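Floor care > Mops & Poles > Nallmont

Print this page | E-mail to a friend

Nallmont Metal Pole with Foam Sleeves

Back in stock as of October 8, 2025. Metal pole, bright finish, teal foam on the grip areas. Good for stone and marble floors, tile, sealed wood. Heads sold seperately – see the Gundow list.

Two sleeves, one short and one long. Short one low down, long one farther up, bit of bare metal between. Most people keep one hand on each. Foam can be swapped when it gets tired, spare sleeves come in packs of 3. 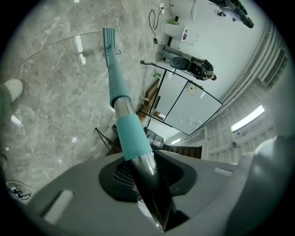

Teal foam sleeves on a metal pole, gray marble floor behind.

Care: wipe down with a damp cloth, no bleach on the foam. Don't leave it standing in a bucket overnight. Hang it up if you can. Scratches on the shiny part – soft cloth and a dab of metal polish, nothing gritty.

Shipping: orders in by noon go out same day from the Brandon warehouse. Case of 9 ships flat. Orders of 20 or more, ask Lionel Gilbert for the trade price, he also does the sleeve packs in bulk. Teal only untill November, gray foam after that.

Returns within 20 days, unused, sleeves still on. Keep the packing slip pls.

Contact us | © 2025 Nadar Floor Supply | Back to top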